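How Does a Robot Learn to Pick Up a Cup?

By Candela Carretero
5 Sep 2021

You learned to pick up a cup when you were very small. You grabbed at it, you missed, you spilled some water, and after a while your hand knew what to do. A grown-up may have shown you, too. Robots can learn in a way that is a little bit like that.

Older robots mostly follow steps. A person writes down each move: go left this far, go down this far, close. Steps work well in a factory where every part arrives in the same spot. They don't work so well in a kitchen. If the cup has moved over by the width of your hand, the robot closes on air.

So some robots learn from examples. An example is one try at a job, saved from start to finish. It holds the pictures the robot's camera took and a list of how the robot's joints moved at each moment. Give a computer enough examples and it starts to find patterns. It works out that when the cup looks like this, the arm should move like that.

Who makes the examples?

People do. In the Prindale workshop, a person sits at a desk and moves a handle. When the handle moves, the robot arm on the screen moves too. When the person squeezes a trigger, the two fingers of the gripper close. The person picks up the cup, puts it on a plate, and lets go. Then a button is pressed, the example is saved, and the cup goes to a new place for the next one.

One person can make 60 examples in a morning. It is slow work, and your wrist gets tired. Everyone at Prindale takes a break after each set and swaps seats.

A pretend room

Many of the examples are made in a simulation. A simulation is a pretend world inside a computer, like the world in a video game. It has a floor, walls, and tables, and it has rules about how things fall and bump into each other. The Prindale pretend world is called Tunodside.

A pretend room has some good points. If the arm drops a bowl, there is nothing to sweep up. If you want a new table, you don't have to buy one. You can change its color with a few clicks.
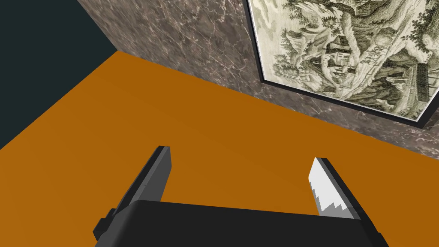
The people who build the rooms change them often. They swap the colors of the tables and the stone or paint on the walls. They hang up different artwork. A table might be orange in one room and gray in the next.

Why bother with the walls, when the robot only needs the cup? A computer doesn't know which parts of a picture matter. Suppose every example had the same blue wall. The computer might decide that a blue wall is part of picking up a cup. Then you put the robot in a room with a yellow wall, and it gets mixed up. When the walls keep changing and the cup keeps being a cup, the computer has a better chance of paying attention to the right thing.

The view from the gripper

A robot can have more than one camera. One may stand off to the side and look at the whole table. Another may ride on the arm, close to the gripper, and look out past the fingers. Wherever the arm goes, that camera goes too.

The close-up view is useful at the very end of a reach. The side camera might show that the gripper is near the cup, but it can be hard to tell if the fingers are lined up with it. From the gripper you can see the gap between the two fingers, and you can see what is in the gap. Sometimes there is only table. That gets saved too, along with everything else, since reaching and searching are part of the job.

Sorting the good from the bad

After a set is finished, someone plays the examples back. This is called checking. The checker looks for mix-ups, such as a saved try where the cup was never lifted, or one that stopped halfway through. Those are marked so the computer doesn't copy them by accident.

The first big set made in Tunodside had 2714 examples. In one batch of 100, the checkers marked 26. Most of those had been stopped too early. A few were saved twice.

Trying it out

Next, the computer studies the examples. This is called training, and it can take many hours. When training is done, the robot tries the job with no person at the handle. Often it does all right with things it has seen a lot and poorly with things it hasn't. If it keeps missing tall cups, the team goes back and makes more examples with tall cups.

In November the team plans to start on spoons. Spoons are thin and lie flat, so the fingers have to come in very low.

Words to know

Gripper: the part of a robot arm that grabs things.
Simulation: a pretend world inside a computer.
Example: one try at a job, saved from start to finish.
Training: when a computer studies examples to find patterns.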